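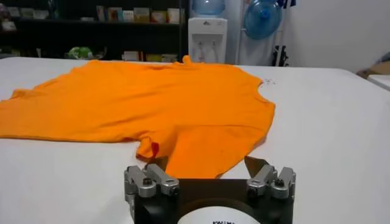 Ticket 538: Replacement fingers and spares for folding cell - quote and budget line

Status: Open, waiting on purchasing
Opened by: Jocelyn Abella
Assigned to: Otis Begay
Opened: March 23, 2022
Category: End effector / capital and spares

Summary
The gripper on the T-shirt folding cell needs either a new finger set or a full replacement before the next budget closes in May. Requesting a decision on which, plus approval for spares. Current symptoms below.

Symptoms reported
- Fingertip fails to get under a single layer of jersey. It either rides over the cloth or pushes a ridge ahead of itself.
- When it does get under, it sometimes picks two layers at a sleeve.
- Position error on close, code 17, clears on re-home. Comes back within the same shift.
- Worse on large sizes than on small or medium.

Log

Begay: Re-homed, ran the close/open cycle with no cloth. No error. Ran it with a large orange tee, rumpled, one sleeve folded over. Fault on the sixth pick. Checked torque on the linkage screws. Two on the left finger were under spec, retightened. Same fault afterward, so the screws are not the whole story.

Begay: Measured play at the fingertip with the gripper closed. Left 0.6 mm, right 0.2 mm. Limit in our own maintenance sheet is 0.3 mm. The pivot bushing on the left is the likely source. It is not sold separately. Tronda sells the finger assembly as a matched pair only.

Colombo: Can we swap left and right to buy time?

Begay: No. They are mirrored parts.

Colombo: Then what is the lead time on the pair?

Abella: Tronda quotes 6 weeks for the pair, 13 weeks for a complete gripper. Both from order date, not from quote date. If we want the complete unit installed before the summer run, the order has to go out before the May close, and even then it is tight.

Agbayani: Please separate what is a repair from what is an upgrade. Repairs come out of maintenance and I can release those now. A complete gripper is capital and needs a second quote.

Begay: Repair: one matched finger pair, one set of pads, screws, threadlocker. Upgrade: complete gripper with the thin-edge pads, new cable, new mounting plate. The plate is required. Bolt pattern changed between revisions and the old plate will not take the new body. That cost was missing from the first request.

Abella: Second quote requested from Numska. They can supply a compatible unit but not the driver for our controller. Adding integration hours to their line so the two can be compared.

Antoniuk: I do the integration, so for the record: I would budget four days for the Numska unit and one for the Tronda. That includes recalibrating the wrist camera, which has to be redone for any change in finger length. Neither quote covers it.

Agbayani: Noted. Put the days in as a line, not as a comment.

Abella: Done, rev 2 of the sheet.

Interim settings (in effect now)
1. Close speed reduced to 40 percent.
2. Approach angle on sleeve picks lowered by five degrees.
3. Large sizes to be flattened by hand before the cycle starts.
4. Re-home at every shift change - log it on the cell sheet.
5. If code 17 shows twice in one shift, stop and call Begay. Do not keep clearing it.

Open items
- Agbayani: release maintenance money for one finger pair.
- Abella: get freight terms from Numska in writing. Tronda freight is already in their price.
- Begay: confirm part number of the mounting plate against the arm flange.
- Antoniuk: check whether the old pads fit the new fingers. If they do, drop one pad set from the order.
- Colombo: decide if the old gripper is kept as a spare after replacement or returned for core credit.

Linked: 17 (original cell purchase, plate drawing attached there)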